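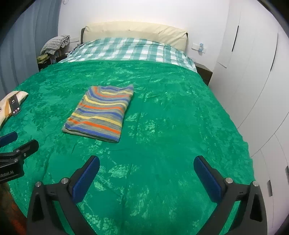

Could there please be more room for the books I quit halfway, a note that came in last December wanted to know, and could the star ratings go away while I was at it? Yes to the first one. The second took me a lot longer (I like stars!), but they're gone too, and the new Gemus is better for it.

# The Gemus Reading Log, second printing

Paper notebook for people who read novels and want to remember them. $13, plus postage.

Page updated 2023-01-30

I started making the Gemus for myself. I read a lot of fiction, mostly westerns, sea stories and old mysteries with terrible covers, and I have a memory like a colander. I would get a third of the way into a paperback before realizing I had read it already, and once I got all the way to the killer. I tried apps. I'd log a book, then look at what other people thought of it, then forget to write down what I thought of it. So I went back to paper, and then I got picky about the paper, and now I sell notebooks out of the back of Nitidgate, my very small book and stationery shop.

## What you get

- 200 pages, cream, lightly lined, numbered at the bottom outside corner
- 3 ribbon markers: gray, rust and dark blue
- Sewn binding, soft cloth cover
- An index at the front for titles and page numbers
- A "Did Not Finish" section at the back, now much longer
- A pocket inside the back cover for receipts, clippings and library slips

It's the size of an ordinary trade paperback, so it goes on the shelf with everything else. I keep mine right next to whatever I'm reading and only mix them up when I'm very tired.

## How the pages work

Each book gets a spread. On the left you have title, author, when you started, when you stopped, and where the book came from. I love that last line more than any other part of the log. "Library sale, in a box under the table" tells me things a publication date never will. There's also a line for who you'd lend it to, which I fill in even if I never get around to lending it.

Under that is a block called People and Places. If you read long family sagas or anything with a big cast you'll know why. I write down every ranch hand and cousin as they show up, with a few words to tell them apart. Then when somebody rides back in after a long absence and everyone gasps, I can gasp too.

The right-hand page is just lines. There are no prompts on it. The first printing had prompts ("What was the theme?" "Which character changed the most?") and they made people feel like they were back in tenth grade. Me included! I kept leaving them blank in my own copy, and I wrote the things.

If you want to write reviews for a blog or a store site, the right-hand page is long enough for a decent first draft. Mine usually begin as a complaint and get kinder toward the bottom.

## What I changed from the first printing

The stars are out. I argued with myself about this for ages. What settled it was going back through my old logs and finding that I'd given the same middling rating to a book I still think about every week and to one I could not have described to you at gunpoint. Now there's a short line labeled "Would I read it again?" and you can write whatever you like on it. My answers run from "already am" to "only if snowed in."

The Did Not Finish section has doubled. It used to be a couple of cramped pages, as if quitting a book was something to be ashamed of. Each entry has space for the title, the page where you stopped, and why. That middle one is surprisingly useful. I can see now that I tend to bail right after the first big time jump, and I've gotten a little more patient about pushing past it.

The series chart is new. It's a foldout, and it lets you write a long series in reading order with a box for each volume, plus a narrow column for the order they were published in, for those of you who have opinions on that. I do. Publication order, always, even when the prequel came late and everyone says to start there.

The cover cloth is different. The old one picked up every crumb and every cat hair, and I heard from a lot of you on the subject. The new cloth is smoother and a shade darker. I've been carrying a sample in my bag with loose pens and a leaky hand lotion, and it has done all right. It will still mark if you really go at it.

## Paper and pens

I'm going to be straight with you here, as it's what most of the emails ask. Ballpoint, pencil and gel pens are all great. Fountain pens with a fine nib are fine. A broad wet nib will show through to the other side, and some inks feather a bit on the left page where the printed boxes are. Markers will go straight through, so please don't, or put a scrap sheet underneath. Pencil erases cleanly as long as you don't press hard. I do all my People and Places notes in pencil, given how often I've got someone down as "kindly doctor" who very much isn't.

## Where it's made

Stunier prints and sews them. They're a bindery with a short list of jobs and a strong dislike of being hurried, and I've stopped trying. They talked me out of a glued spine on the very first batch, and I'm grateful every time I open a log flat on the table and it stays there. The sheets get folded and sewn in sections, then the ribbons go in, then the cover.

This printing is 200 copies. When they're gone I'll decide whether to do another, and I'd guess there would be a gap of a few months before it turned up. I don't do preorders anymore. Taking money for something that didn't exist yet gave me a stomachache.

## Ordering and postage

I ship from Cassim, in a stiff cardboard mailer with a paper wrap inside. Orders go out twice a week. If you're buying more than one, I'll put them in a box together and refund whatever you overpaid on postage, so don't be alarmed by the total at checkout.

Want one wrapped as a gift? Leave a note with your order. I use plain brown paper and string, and I'll tuck in a card if you tell me what to write on it (keep it short, my handwriting gets worse as I go).

Book clubs, get in touch before ordering. I have a small discount for groups, and I can write members' initials inside the covers so nobody goes home with the wrong one.

## Returns

If it shows up bent, damp or with a section upside down, send me a picture and I'll mail you another. You can keep the bad one for grocery lists. If you just don't like it, send it back unwritten-in and I'll refund the price of the notebook. Once you've started writing in it, it's yours.

## Questions I get a lot

**Is it only for novels?** It's built with fiction in mind, but I know people who use it for history and biography, and the People and Places block works nicely for both. Poetry's a stretch. Cookbooks, no.

**Can I use it for audiobooks?** Sure! Write "audio" on the where-from line and put the narrator next to the author. I wish I'd done that from the start, having followed a good narrator into plenty of books I'd never have picked up otherwise.

**Does it come with a pen loop?** No. I tried one on a test copy and it made the cover bulge. A pen clips onto the back pocket well enough.

**Do you sell refills?** It's a sewn book, so there's nothing to refill. When you finish one, start another. The spine has a blank panel where you can write the year or a number.

**I still have a first printing. Will the new one match?** Same height, same width, slightly thicker, darker cloth. They look like siblings on the shelf. The old index layout and the new one are the same, so you won't have to relearn anything.

**Can I still get one with stars?** I have a few first printings left with scuffed corners. Email me and ask. They come with the old prompts as well, and you have my full permission to ignore them.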